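3. Student build and data sessions

3.1 Setting

The work was done in the after-hours robotics club at Nolbridge, one bench, one arm, a two-finger gripper we call Clitine. Club runs since January. Members are second and third year students, most had never driven an arm before. Task picked by vote: cloth handling, meaning pick up, move, put down, and later on fold. We argued for blocks first (easier to score). Lost the vote.

Cloth turned out a good choice for teaching, less good for the numbers. A block is either held or it's on the bench. A cloth can be held by one corner, by a fold, by two layers when you wanted one, and students disagreed a lot over what to write down. See 3.4.

3.2 Hardware and wrist view

The arm is driven by hand from a leader unit. A small camera sits at the wrist so that both fingers stay in view. We tried an overhead camera as well but dropped it after the second session, the arm kept blocking the part that mattered. Fingers are stock, pads are rounded. Students wanted to print their own pads and did draw some, which will go in the follow-up report if Akanda, our sister club, gets its printer going again.

Every session starts with the same check: open, close, open, look at the gap between pads, write the opening value on the sheet. Takes a minute. Skipped often in the first weeks, and the skipped sessions are the ones with the most unusable runs, though we can't seperate that from general beginner trouble.

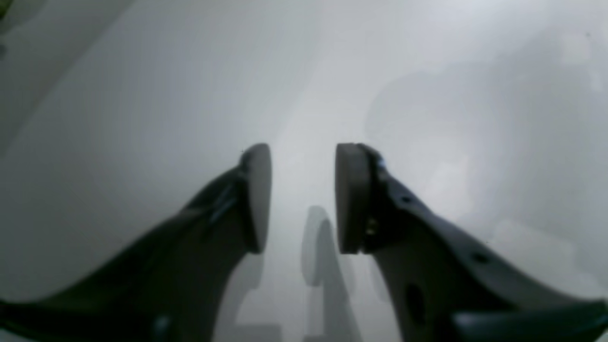 Figure 1. Wrist view, gripper open, nothing between the pads.

Shadows were a bigger subject than we planned for. On a pale surface the fingers throw soft gray shapes that can be read as an edge or as part of the gripper, and the first version of the students' pad finder (plain thresholding) did just that. Fix was cheap: a lower threshold and a mask for the lower part of the view. One group wanted to move the lamp instead. Both were tried, mask kept.

3.3 Procedure

Students worked in pairs, one driving, one logging. Swap after each block of runs. Total logged was 2000 runs, of which 70 were thrown out before scoring, mostly for missing start times or a camera that had not been switched on. A run is one attempt, success or not. Drivers were told to go slow over the cloth and not to chase it if it slid. They chased it.

The logging partner wrote three things: start time, outcome code, free comment. Free comments were the best part of the whole data set. "Got two layers, kept going." "Pinched the table." "Too fast, my fault." We had planned to leave them out of the analysis and ended up reading all of them, twice.

Motion blur needs a word. When the wrist swings quickly the cloth smears into streaks and fold lines get lost, while the pads stay fairly sharp as they move with the camera. Dark cloth is worse than light. For teaching this was useful: students could see from their own recordings why driving speed matters, without us lecturing on exposure times. For the fold detector it was a mess, and frames above a blur limit were dropped automaticaly.
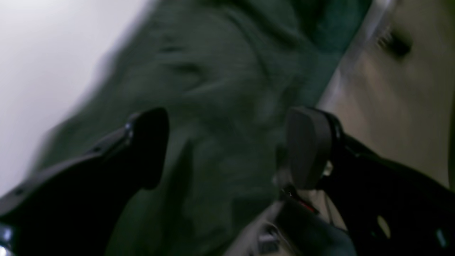
Nazma Jayawardena, reading a draft of this section, objected that dropping blurred frames makes the detector look better than it is: fast driving is what beginners do, so a tool for beginners should be tested on it. She also asked for the scores with all frames left in. Fair point. We reran it, scores went down, and both versions are now in the appendix. Fathima Pramanik would have kept only the full version; we left the two side by side so that other clubs can compare with their own setups.

3.4 Scoring

Outcome codes went through two rounds. First sheet had just "held" and "dropped". Useless for cloth. Second sheet added "partial", for a grasp that lifts some of the cloth but not the part aimed at. Runs from before the change were recoded from video by a pair who hadn't driven them, and 31 runs could not be settled that way and are marked open.

Grurnbridge used the second sheet from the start, so their codes need no recoding and are reported seperately in section 4.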